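Green bedding shedding all over everything, normal??

Brekside Home Forum > Laundry and Linen > Bedding

mossy_kettle
Right so bought two sets of the Nudovetti brushed cotton in the darker green, king size. Washed once before use like it says on the packet. Green bits everywhere. On the towels, in the filter, in my hair. Is this normal for brushed cotton or have I got a duff batch? Label says 40, I did 40. Liquid, no softener.

tinribs
Normal. Brushed cotton is basically fluff with a sheet attached. Give it three or four washes.

mossy_kettle
Three or four! I've got the filter out after every load as it is

pegbag_sal
Not normal imo. I've had brushed cotton for years, you get a bit of lint off the first wash and thats it. If its coming off in handfuls send them back. What did you pay?

mossy_kettle
22 quid a set, reduced. Outlet shop in Prerklow, the one behind the garden centre. Didn't keep the recipt, obviously.

pegbag_sal
Ah. Well. 22 for a king in brushed cotton is cheap, cheap brushed cotton is brushed too hard to make it feel thick on the shelf. Then it all comes off in your machine.

tinribs
Sal that's just not true, mine were cheaper than that and still going. It's loose fibre from the finishing. Comes off, then stops.

pegbag_sal
Yours are white though aren't they. You can't see it on white.

tinribs
Fair. Still stopped though.

dripdry
Tumble dry, low, 20 mins BEFORE you wash. Dry. Pulls the loose stuff into the lint trap and not into your machine filter. Then wash inside out, on their own, no towels. Towels are the worst thing you can put in with it, they grab everything.

mossy_kettle
No tumble dryer :( airer in the back bedroom, that's it

dripdry
Shake them outside then. Really shake. Bit of wind helps.

half_a_duvet
white vinegar in the drawer, half a cup. works for me

tinribs
Here we go with the vinegar

half_a_duvet
it does work?? softens it and the fluff rinses off

tinribs
Does nothing for lint. Might help set the colour a bit, even that I doubt. And it's not great for the rubber seal if you do it every wash.

half_a_duvet
been doing it since I got the machine, seal is fine thanks

bolsterbill
Vinegar argument again, that's the second one since April. Can we not.

To the OP, what size load are you doing? If you cram a king set and four pillowcases in a small drum they rub against each other the whole cycle and you get way more shedding. One set at a time. Shorter cycle, lower spin. I go 30 degrees and 800 spin for anything brushed. Takes longer to dry, yes.

mossy_kettle
Both sets in together. So probably that. Drum's a 7kg. Oh dear

bolsterbill
There's your handfuls then.

pegbag_sal
Still think they're poor quality but yes, don't do two at once.

Pawłowska
Hi, had the Nudovetti ones too, not brushed though, the plain weave. No shedding at all but the fitted sheet shrank, had to fight it over the last corner after the first wash. Mine is the lighter green, sort of sage. Went down to 30 after that and no more trouble. If yours is deep fitted measure it now before you wash again. I'd go plain weave next time, cooler in summer as well and you don't get the bobbles where your feet go.

tinribs
Bobbles are from the polyester mix ones, pure cotton doesn't bobble

pegbag_sal
It does. Less, but it does.

mossy_kettle
Is the lighter one nice or is it hospital green? Can't tell from the website, looks grey on my phone

Pawłowska
Nice I think. Bit more grey in it than on the packet. Photo has it on the bed
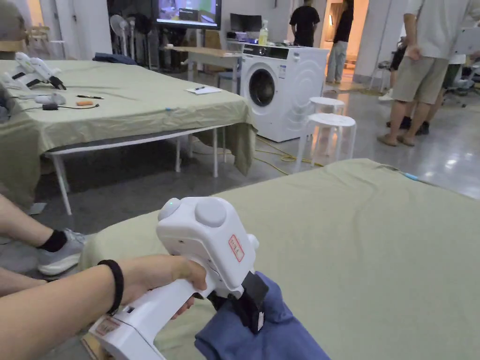
sage green sheet, plus something blue, all crumpled

mossy_kettle
Oh thats lovely, much softer than mine. Mine's more like a snooker table. Wish I'd seen that before I bought two

half_a_duvet
nice colour that

dripdry
Re drying without a tumble dryer, fold the sheet in half over the airer with the brushed side in, then brush it down with your hand when it's dry, over the bath. Sounds daft. Gets loads off. Rubber glove even better.

bolsterbill
Rubber glove is a good shout. Also works on the sofa if you've got a dog

tinribs
Or just wash it again. It stops.

mossy_kettle
Ok update. Did one set on its own, 30, 800 spin, shook it out of the back door first (neighbours thrilled). Filter had maybe a quarter of what it had before. Still some on the pillowcases. Didn't do vinegar, sorry duvet. Took 48 hours to dry on the airer mind, that's the low spin I suppose

half_a_duvet
your loss

tinribs
Told you. Two more washes

pegbag_sal
Or it's because she only did the one set. Doesn't prove it's stopping, does it. Do the same again and see if its less.

dripdry
48 hrs is too long, it'll start to smell. Do a second spin on its own at the end, 1000 for a few mins. Won't hurt it.

bolsterbill
Agree with the extra spin. And open a window in that back bedroom or you'll get mould round the frame

mossy_kettle
Will do. Second set going in tonight, with the rubber glove on standby. Anyone know if the Prerklow outlet swaps without a receipt if its unopened? Got a spare pack of pillowcases in the dark green I now dont want

Pawłowska
They did for me, got a credit note. Take the bank card you paid with.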